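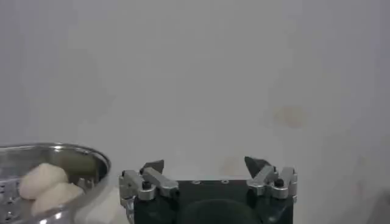
Kitchen wall, with a faint brownish stain towards the right.

Condensation in a rented flat – is it my job or the agent's?

windowcloth

I rent a ground floor flat in Piltach, one of seven in a block built in 2000. The agents are Prorkadmont. All winter the windows in the bedroom and the kitchen have been running with water in the morning, and there is now black mould along the bottom of the bedroom window and behind the wardrobe. I wipe it off and it comes back.

The agent came round, looked for five minutes and said it was "lifestyle condensation". They told me to open a window. I already do, and the heating bill shows it. There is an extractor fan in the bathroom but it makes a lot of noise and I don't think it moves any air. There is none in the kitchen, only a cooker hood which blows back into the room. The trickle vents on the bedroom window have been painted shut.

I keep the heating at 19 in the evening and off overnight. I dry washing on a rack in the hall as there is no outside space. Is there anything I can do that doesn't cost a lot, and is there any point writing to the agent again? I don't want to fall out with them as the tenancy is up for renewal.

greyladder

You need to separate what you do from what the building does, and then deal with both. The agent will always start with what you do, so get that part out of the way first.

Buy a cheap humidity meter and put it in the bedroom, away from the window. Write down the reading at night and again at seven in the morning. Do that for a couple of weeks. If it stays high even when you haven't had washing out, that is worth a lot more in a letter than saying the flat feels damp.

Then look at the fan. Hold a single sheet of toilet paper against the grille with the fan running. If it drops, the fan is either blocked or the duct has come off. Turn it off at the isolator and clean the cover before you report it. Ours was a Rolside and the noise was only fluff.
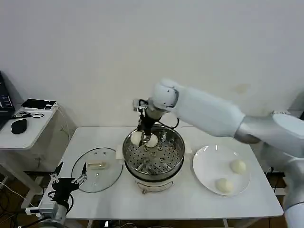

Washing is usually the biggest source of water in a small flat, more than people expect. Move the rack into the bathroom, shut the door and leave the fan on until the clothes are dry. A second spin in the machine helps too. Cooking comes after that, and it depends what you cook. A steamer pot like this one, with the perforated tray, is there to make steam, so with your kind of hood you want the kitchen door shut and the window open while it's on and for a while afterwards. The same goes for boiling pasta. Baths and showers you know about already.

Heating off all night doesn't help with the bedroom. Try leaving it on low and see if the morning reading changes. Pull the wardrobe away from the outside wall by a hand's width as well.

For the vents, run a sharp knife round the edge of the flap and work it loose. Ask first, in writing. It's their paint.

mopandbucket2

Dehumidifier. I got a second-hand one and never looked back. Don't bother with those little tubs of crystals.

cornerflat

Agree with most of what greyladder says, but I would write to the agent now and not wait two weeks. Keep it short. Say there is mould, say where, say the vents are painted shut and the bathroom fan isn't working, and ask for a date when someone will look. Send it by email so you have a copy. You can send the humidity readings on later.

Look over all the walls too, and not only for black spots. Condensation mould is mostly black or dark grey and sits in corners and behind furniture.

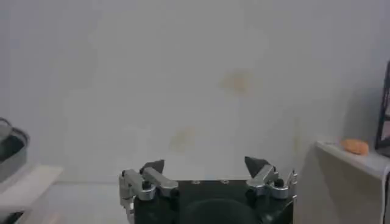

Yellowish-brown marks on a pale wall.

Marks of that colour can be a few different things – old leaks, cooking grease, nicotine coming through the paint. You can't tell from the colour. Wash a small patch with sugar soap, let it dry, and see what is left. If it comes back through the paint, or gets bigger, report it as a separate matter. If you are allowed to decorate, a stain block goes on before the emulsion. Tănase on the ring road sell it in small tins.

windowcloth

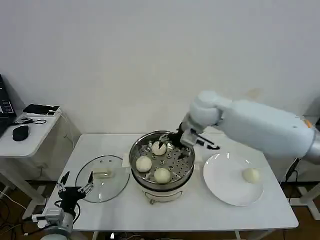

Piltach, June

Thanks all, a bit of an update. The email worked better than the phone calls did. Prorkadmont sent someone who found that the duct from the bathroom fan had come away in the ceiling void, and he fixed it the same morning. He also freed the vents. The bedroom readings came down after that, although it's warmer now as well, so I won't know properly until next winter. I still haven't got anywhere with the cooker hood. They say it meets the rules as it is. Does anyone know if that is right for a block of this age?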